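Codcombe's immigration help desk will open a second evening session in February, after the waiting list for appointments passed two months.

The desk is run by Nirmont, a nonprofit legal clinic that has worked out of the old savings bank building for several years. Until now it has seen people on weekday afternoons and for one evening a week. The new session will start at 6 p.m. and take 30 appointments, mostly for work permit renewals, family petitions and citizenship applications.

Nirmont said in its yearly report that it handled 1,123 cases in the last 12 months, the highest number since the clinic opened. Family petitions were the largest group. Requests for help with citizenship forms grew the fastest, and many came from people who have held a green card for long enough to apply but had put it off.

The clinic said a large share of callers could not come in the afternoon. Many work day shifts at the Kvaran plant or in the hotels and laundries near the highway, and they lose pay when they leave early. Some had missed a first appointment and gone back to the end of the list.

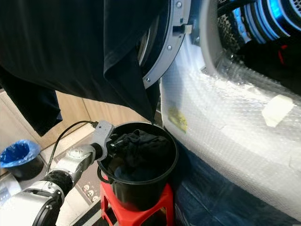

## What the sessions cover

Each appointment lasts 40 minutes. A staff member checks which form applies, goes through the papers the person has brought, and lists anything missing. Cases that need a lawyer are passed to one of the clinic's attorneys or to an accredited representative. Simple renewals can often be finished in one visit, but family petitions usually take at least two.

The clinic does not handle asylum hearings or detention cases. It keeps a list of firms in the county that do, and staff can make the first call on a client's behalf.

Interpreters in Spanish and Portuguese will be at every evening session. Other languages are covered by phone, and callers should say which one they need when they book.

## Cost and funding

The first appointment is free. After that, Nirmont charges a small fee based on household income, which can be waived. Government filing fees are separate and are paid by the applicant. Staff can explain whether a fee waiver or reduced fee may be available for a particular form.

The added hours are being paid for by a grant from Ekinance, a regional credit union, which will cover staff time and interpreters through the end of the year. The clinic has asked the city to share the cost after that. The city council is expected to take up the request with the rest of its spring budget.

Ekinance also offers small loans for citizenship filing fees. Clients do not have to be members of the credit union to use the help desk, and the clinic said it does not share case details with the lender.

## Warning about paid form fillers

Nirmont repeated its warning about businesses that offer to complete immigration papers but have no lawyer or accredited representative on staff. The clinic said it had seen several clients this past year who paid for the wrong form, or whose application was sent in with pages missing. Anyone who has already paid for this kind of service can bring the papers in for a check, even if the application has been mailed.

People should ask for copies of everything filed in their name and should never sign a blank form. Original birth or marriage certificates should not be left with a preparer.

## How to book

Appointments can be made by phone or at the front desk, and booking is open now. Walk-ins will be seen only if someone cancels.

Clients should bring a photo ID, any letters they have received from immigration authorities, and copies of earlier applications. Those asking about a renewal should also bring the current card, even if it has expired. Children may attend. The entrance for evening sessions is on the parking lot side of the building, and the elevator will be running until the last appointment ends.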